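Let the Travel Show Be Slow Again

August 2014

The second season of Provel Roads ended last week, and I watched the last episode twice. The first time I was trying to work out what had bothered me. The second time I had a notebook next to me and wrote down every moment when one of the two presenters said something to the other that wasn't a joke, a complaint about the car, or a question the producers clearly wanted asked. The list did not reach the bottom of the page.

I like the program. I liked the first season more. My complaint is with what happened between the two, and with what has happened to nearly every show of this type since broadcasters worked out that a pair of well-known faces in a vehicle is cheap to make and easy to sell.

For anyone who missed it, the setup is simple. Two actors, both past retirement age, drive an old camper along the coast road from Teretti to the ferry town of Shao. They stop where they like, or at least where we are told they like. They eat, they get lost, they meet people who make cheese. The first season ran to six episodes of an hour each and went out late on a weeknight with almost no advertising. It did well enough that the second was moved to an early evening slot, cut to half an hour, and given ten episodes to fill.

That change in length is where the trouble starts. Half an hour of commercial television is a good deal less than half an hour once the ads and the recap are taken out. The opening of every episode tells us what we are about to see. Each break is followed by a reminder of what we just saw. By my stopwatch, one episode in April spent its first 2 minutes showing clips from the rest of the same episode, including the only good joke in it. When the joke arrived in its proper place I had already heard it.

People in television defend this by saying that viewers drift in and out, look at their phones, and need help. Some of them do. But the people who need a summary of the last four minutes are not going to stay for the next four either, and the ones who are paying attention get treated as if they weren't. I don't know of another form of entertainment that does this to its audience. A novel doesn't print the best line of chapter nine on the first page of chapter eight.

The first season had a scene I still think about. The two of them were parked above the harbor at Eltari in heavy rain. They couldn't film the boat trip that had been planned. They sat in the camper and one of them made tea, and they talked about a play they had both been in as young actors, in different productions and different cities. They disagreed about one speech in it. One of them tried it aloud and forgot the end, and the other picked it up and finished. It ran for a long time with hardly a cut. You could hear the rain on the roof the whole way through.

A scene like that can't be planned, but it can be left alone when it happens. Somebody in the editing room had to decide that two old friends remembering a speech was worth more than whatever else was on the schedule. In the second season I can find only one stretch where the same decision seems to have been made, in the fourth episode, when they are waiting for a tire to be changed. It lasts less than a minute and then there is music over it.

The music deserves its own complaint. The first season used an accordion theme at the start and end and very little in between. The second puts a light, plucked, cheerful tune under almost everything. It plays while they drive, while they order lunch, and while one of them talks about her brother's death. I assume that last one was a mistake and that the person laying in the music was working fast. It still went out.

Then there are the activities. Somewhere along the line it was decided that presenters on the road must always be doing something with their hands. They throw pots, shear sheep, ice cakes, and try on hats. In the second season our pair made candles, drove a tractor, pulled taffy, and were shown how to gut a fish. In every case the result was bad, they laughed at it, and the expert laughed too. The expert is never given time to say anything interesting about the work. I would have gladly listened to the woman who guts fish for an hour. She had been doing it for 33 years and she had opinions about the harbor authority. We got one sentence of that before the camera went back to a famous face making a disgusted noise.

The worst thing about these segments is that they waste the guests as much as the stars. A person who lives in the place and knows it well is the reason to travel there in the first place. The old travel films, the ones made by a single presenter and a tiny crew, understood this. The presenter asked a question and then got out of the way. Some of those films are badly lit and some of the narration has aged poorly, but when you finish one you know something about how people lived in a valley you had never heard of. After ten episodes of Provel Roads this year I could not tell you what anyone in Shao does for a living apart from the fish.

I should be fair about the money. The first season was made cheaply, but cheap in a way that takes time. Letting two people talk until something comes of it means paying a crew to stand there while nothing does. A candle workshop can be booked for a morning and it will always deliver a segment. If I had to fill ten slots on a fixed budget I might book the candle workshop too. The answer would be to fill fewer slots.

It's also true that the ratings went up. The second season got a bigger audience than the first, as nearly anything would if you moved it from late night to just after dinner. I don't take that as proof that people prefer the taffy. They were never offered the rain scene at that hour. The broadcaster may say it's too slow for the early evening, and I would like to see that tested once before it is treated as a law. 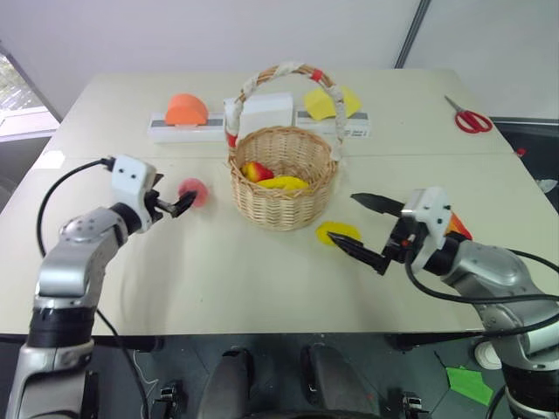

Robot arms and a wicker basket on a white tabletop.

Some readers will say that I am asking for radio. I have had this argument with friends, who point out that two people talking in a parked vehicle is a podcast with windows. I don't agree. What made the Eltari scene work was partly what you saw, the way one of them looked out at the water when he lost the line, and the way she waited before helping him. Faces are the best thing television has. Actors' faces in particular, when they have stopped acting, are worth looking at for longer than four seconds at a time. The average shot in the second season can't be much more than that.

There is a question of age here as well. The presenters of these shows are often in their seventies or older, and they are cast for it. The trailers sell them as lovable and a bit rude. The editing then cuts them down to exactly that. She says something filthy, he looks shocked, and we move on to the next town. Both of them have worked for up to 50 years with writers and directors the rest of us have only read about. They have buried friends and been out of work and made films they hate. They are good talkers. A program that has them for weeks on end and comes back mainly with rude remarks has not been trying very hard.

I don't think the presenters are to blame. You can see them attempting it. In the seventh episode he begins a story about a touring company that ran out of money and had to sell its costumes to pay for the train home. It's going well, she is leaning in, and then there is a cut to the camper going over a bridge. We never hear how they got home. I looked for the rest of it in the extra clips online and it isn't there either. What is there is 20 more seconds of the taffy.

A third season has been announced. The route will be inland this time, and the press release promises "more laughs, more scrapes, and more surprises." I would trade all of them for the end of the costume story. My requests are modest. Go back to the hour. Drop the clips at the start. Turn the music off when somebody is speaking about the dead. If there must be a workshop, let the person who runs it talk. And when it rains, keep the camera on and stay in the camper.

I'll watch it either way, which I realize weakens my position.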